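Come and help at our open day — helpers wanted for one Wednesday in April

Hello! I'm Glenys Rosser and I look after visitors at Skillano, the two-armed robot workshop on the first floor of the Clusia building. We're opening the doors to the public again this spring and I'm after 11 people to help me run the day. You don't need to know a thing about robots. You do need to be happy talking to strangers of all ages, some of whom will be under seven and very loud.

The day runs from 9 in the morning until the last family goes home, usually a bit after four. There's one table demonstration that everybody comes to see, and it goes round and round all day with short gaps for resetting.
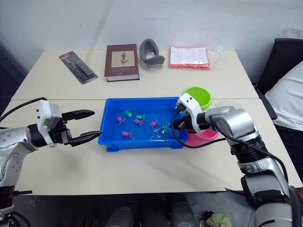 Your main job would be hosting at the demo table. That means welcoming each group, telling them in a sentence or two what the arms are going to try, and then keeping up a bit of chat while it happens. Children like to have something to look out for, so I usually start them off on the pink and green fish in the blue tray and ask which one they'd go for first. Grown-ups ask about the grippers, and if you get a question you can't answer, wave at Sota Hirose, who runs the arms and loves being asked (you may have trouble getting him to stop).

We also need two people on the door and a couple on the tea table. Say which you'd prefer when you write. I can't promise, but I do try, and most people swap over at lunch anyway.

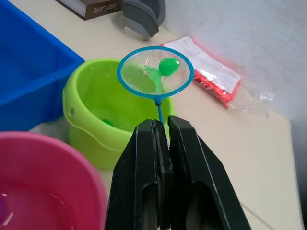 There's a practice evening the week before, starting at half past five, and I'd really like everyone to come. Yasuo Chiba will go through the safety side, where visitors can stand and how to stop everything if you need to — it's one big button and you'll all get a turn at pressing it. Then we do the whole talk on each other, with sandwiches. 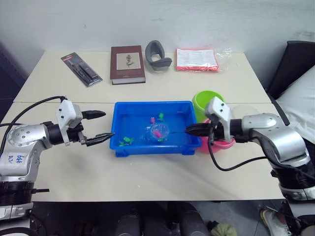 People often worry that they'll run out of things to say, and I did too at my first one. Small stuff is what fills the time nicely. Get a family guessing whether the clear ball would be harder to pick up than a toy, or ask them how they'd manage with only two fingers on each hand, and they'll do most of the talking for you. Fumiko Fukuda has put together a sheet of these which I'll send you once you've signed up.

What you get: lunch, your travel paid, a Skillano T-shirt in a colour I had no say in, and a go with the arms yourself after closing. Helpers from last year tell me that was the best bit! You need to be 16 or over, and able to be on your feet for a good part of the day, although door and tea can both be done sitting down.
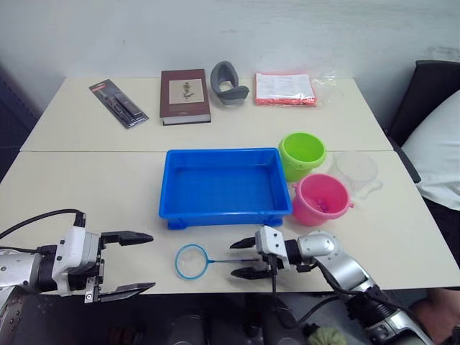

Tray, buckets and hand net at the demo table.

To put your name down, drop a note to me at the Skillano front desk or ring and ask for Glenys. Tell me a little about yourself, which job you fancy and whether you can make the practice evening. No CVs please, a few lines is plenty. If you're bringing a friend, put both names on the same note and I'll keep you together.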